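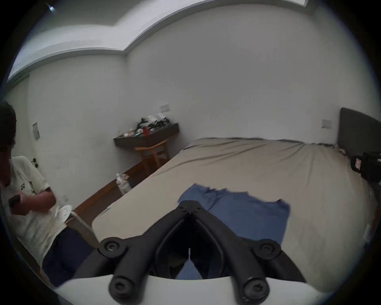 ベッドは家でいちばん大きな棚である

寝具の広告に出てくるベッドには、たいてい何も載っていない。わが家のベッドには、たいてい何か載っている。ベージュのシーツの上に、くしゃくしゃの青い布が一枚。マットレスの端近くには白いケーブル。ヘッドボードのそばには、小さな赤白のラベルがついた黒い何か。濃いグレーの張り地を選んだとき、私が思い描いていたのはホテルの客室だったのだが。

考えてみれば無理もない。ダブルベッドは腰をかがめずに物を置ける家でいちばん広い平面で、しかも柔らかい。落としても割れないし、音もしない。散らかす側にとって、これほど寛大な家具はない。

収納の本を2冊続けて出したライリ・パルタネンさんに電話で相談すると、返事は早かった。「ベッドに物を置くなと言って聞いた人を、私は知りません。置いていい時間を決めるんです」。彼女の方式では、朝8時から夕食までは何を載せてもよい。夕食がすんだら5分だけ片づけ、残ったものは籠に放り込む。籠の中身は翌朝の自分が引き受ける。翌朝の自分には気の毒だが、欠席裁判なので異議は出ない。

さっそくジゼルの籠を4,000円で買った。麻布張りで、持ち手が片方だけ少し長い。初日、私はこれをベッドの上に置いた。つまり載っているものが一つ増えた。

三日目からは調子が出てきた。布は畳む。畳めば小さくなるという当たり前のことに、毎回わずかに感心する。ケーブルはゆるく輪にして引き出しへ。困るのは足元の床で、ベッドの角に寄りかかった白いボトルや包みの類は、厳密にはベッドの上ではない。規則の抜け穴に住みついた連中である。パルタネンさんに訴えたら「それは床の問題ですね」と言われた。次の本で扱うそうだ。

シーツのしわについても書いておく。5月に買ったストドゥムのボックスシーツは肌ざわりがよく、ぴんと張ったつもりでも斜めにうっすら筋が寄る。引っぱる角を変えると、筋も向きを変えてついてくる。私は二晩闘い、三晩目に掛け布団をかけた。

お問い合わせ｜広告掲載について｜© レイノネン編集室｜ページの先頭へ戻る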